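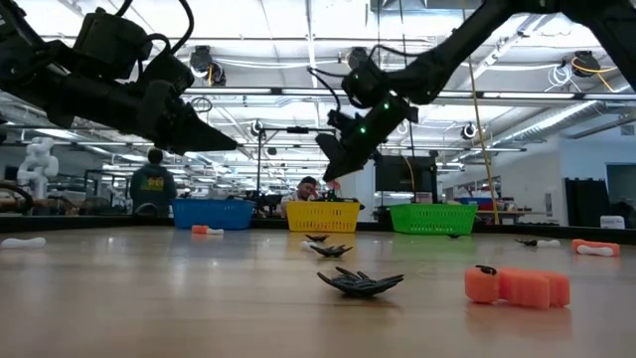 Minutes, Bimanual Sorting Working Meeting

Tuesday, 10:00, lab meeting corner
Chair: Lionel Tessier
Present: Tessier, Jabłońska, Guvberg; Brudport by phone until item 4
Minutes: Guvberg

1. Minutes of the previous meeting

Accepted with one correction. Under the heading on gripper speed, "closing speed" should read "approach speed". The closing speed was not changed.

2. State of the Skitholm data set

Jabłońska reported that the set now holds 1,502 demonstrations of the soft-toy sorting task after filtering. All were recorded by teleoperation with both arms powered, including those in which only one arm touches an object. The task is unchanged: soft objects are placed on the table in an arbitrary layout and are to be moved into the blue, yellow or green basket according to a spoken or typed instruction.

Filtering removed demonstrations in which the operator paused for longer than the agreed limit, or in which an object left the table. Brudport asked whether drops back onto the table were also removed. Jabłońska said no; a drop followed by a second grasp is kept and marked as a recovery. Brudport asked for the marking rule in writing. Agreed.

The instruction text was checked for consistent object names. "Bone" and "dog bone" had both been used and are now merged. The black hand-shaped toys are to be called "large hand" and "small hand" in all new recordings. Older recordings that say only "hand" stay as they are and will be treated as ambiguous at training time.

3. Result: arm assignment

Guvberg presented the comparison of two ways of choosing which arm acts.

Method A, fixed split. The table is divided down the middle. Each arm takes the objects on its own side. Transfers across the line are done by setting the object down near the line and picking it up with the other arm.

Method B, learned assignment. The policy outputs motion for both arms at every step and no division is given. Which arm moves first follows from the demonstrations.

Both were trained on the same demonstrations and run on 40 test layouts, one attempt per layout, with the same starting pose for the arms. Method A completed 26 of the layouts. Method B completed more, but the number was withheld from the minutes at the chair's request until 2 disputed attempts have been reviewed. In both of these the object came to rest on the rim of a basket and fell in after the arm had withdrawn. The written protocol says an object must be "in the basket at release". Guvberg had counted them as successes. Tessier read the protocol as excluding them. Jabłońska noted that the same wording was applied to Method A, so any change must be applied to both and the recordings rescored.

Decision: the wording stands. Guvberg to rescore both methods against it and circulate the table before any figure goes into the draft.

Discussion of failures under Method A. Most occurred at the set-down near the center line. Long objects were the main cause, as they came to rest across the line and were then claimed by both arms or by neither. The ridged orange foam piece was mentioned by name. Brudport suggested assigning by the center of the object mask and not by its nearest edge. Guvberg said this had been tried on a small number of layouts and removed the double claims, but the arms then came close enough to trigger the separation stop. No decision. To be mentioned in the draft as a limit of the baseline.

Discussion of failures under Method B. Two kinds were named. In the first, both arms begin to move toward the same object and stop short of it. In the second, the correct object is grasped and placed in the wrong basket. Jabłońska's view is that the second kind is a language failure and should be reported separately from grasping and placing. Tessier agreed in principle but wants a single headline number as well, defined as correct object in correct basket. Agreed that both are reported.

4. Basket position

In every training demonstration the order of the baskets from left to right was blue, yellow, green. Brudport pointed out that a policy could learn the position and ignore the color word. Guvberg confirmed that the test layouts used the same order, so the present result cannot separate the two.

Decision: a second test series with the baskets in changed order, no retraining. If performance falls sharply, new demonstrations with mixed order will be recorded before submission. Tessier asked that the objects be left in the same places as in the first series so that only one factor changes.

Brudport left the call.

5. Rig and software

5.1 The hand-eye calibration of the right arm is to be repeated before the second series. The left arm is within tolerance.

5.2 Reflections from the tabletop. The finish is glossy and picks up the ceiling lights. Jabłońska has seen false object masks in the bright areas. A matte cover was proposed. Tessier was against changing the surface between the two series. Deferred until the second series is complete.

5.3 People in the background of recordings. These are to be masked in any material that leaves the group. Masking is done on copies; the originals are not altered.

5.4 Log files from the two arms are still written with separate clocks. Guvberg has a patch that stamps both from the control computer. To be merged after the rescoring, so that old and new logs are not mixed in one table.

6. Actions

Jabłońska: write out the recovery marking rule and send it to Brudport.
Guvberg: rescore both methods under the existing wording; circulate the table.
Guvberg: prepare the layout sheets for the second series with changed basket order.
Jabłońska: recalibrate the right arm.
Tessier: revise the evaluation section of the draft, with language errors listed separately.

7. Other business

The draft title was raised and not discussed. The submission date in July is unchanged.

Next meeting when the rescored table has been circulated. Closed at 11:25.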